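Notebook entry: pad change and finger alignment, hand-held gripper no. 2
May 28, 2023 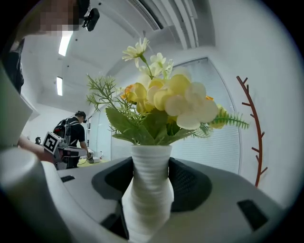
The left pad on unit 2 had been reported as seating unevenly at its lower corner. Both pads were removed and the housings wiped down before new ones from the Draller batch were fitted. The old adhesive came away cleanly on the right finger. The left needed a second pass with the plastic scraper, and a thin ridge remained near the base until it was sanded back by hand.

Pads were pressed and left under the clamp for 31 minutes. The Workisico sheet gives a shorter period, but the previous set lifted after being returned to use too soon, and the longer time should be treated as standard in this room.

Alignment. With the fingers closed, the left finger stood slightly forward of the right. The two screws at its root were loosened, the finger was brought back against the steel rule, and the screws were tightened a little at a time on alternate sides. Closing is now even along the full length of the pads.

Opening count at the start of work was 744. The counter has not been reset. The last pad change was entered at 113, so this set lasted for 631 openings.

Holding check. The ribbed vase is to be kept as the reference object for this unit. Its ridges show up a badly seated pad sooner than a smooth cylinder does, and the narrow body leaves enough travel to see whether one finger arrives first. Grip below the lip, with the flowers left in, as their weight at the top is part of the check.

Outstanding:
Marker plates on all units to be looked at for tilt before the next calibration.
Spare left housing to be requested from Plalen. The present one is serviceable - the mark left by sanding is shallow - but there is no replacement in the drawer.
Sivakumar fixture still to be returned to the cupboard.
Next inspection of the pads in July, or earlier if slipping is reported.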